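Sorters wanted, lost property and house clearance - Fakmont, evening shift

We need people for the sorting room. Starting August, possibly sooner if you can. Hours are 5 till 9 in the evening, two breaks, tea and coffee there already, bring your own food.

What comes in: odds and ends from Grasance clearances and the Byun swap shop. Hairbrushes, toy blocks, cloths, single gloves, cutlery, cables, all sorts. It gets tipped into the big metal bins and someone has to get it out again, one thing at a time, and put it where it belongs. Toys one side, fabric another, bathroom stuff another. Brushes and combs go in their own tub, always. Broken things to the end table, dont just chuck them.

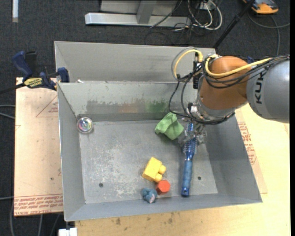 You'll be on your feet most of the shift. Some bending and some lifting, nothing mad. Closed shoes please, no sandals, and tie long hair back. Gloves provided in all sizes, tho if you have a pair you like, wear those.

Must be 18 or over. No experience needed. Being tidy helps, being on time helps more. If you can tell a building block from one set apart from another set even better, we get a lot of mixed ones and Buteline want them seperated before they go back out to playgroups.

Also part of the job: wiping the bins down at the end of the night, sweeping, labels on tubs. Labels in capitals so the morning lot can read them.

Pay is hourly, same rate every evening, paid monthly. Trial is two shifts, both paid. Parking round the back, bus stop at the gate, last one goes shortly after we lock up so you wont miss it.

To apply send a few lines to the Fakmont office, or drop a note in at the front desk before 5. Say which evenings you can do and when you could start. No CV needed. Phone number please, we ring people, we're slow with emails.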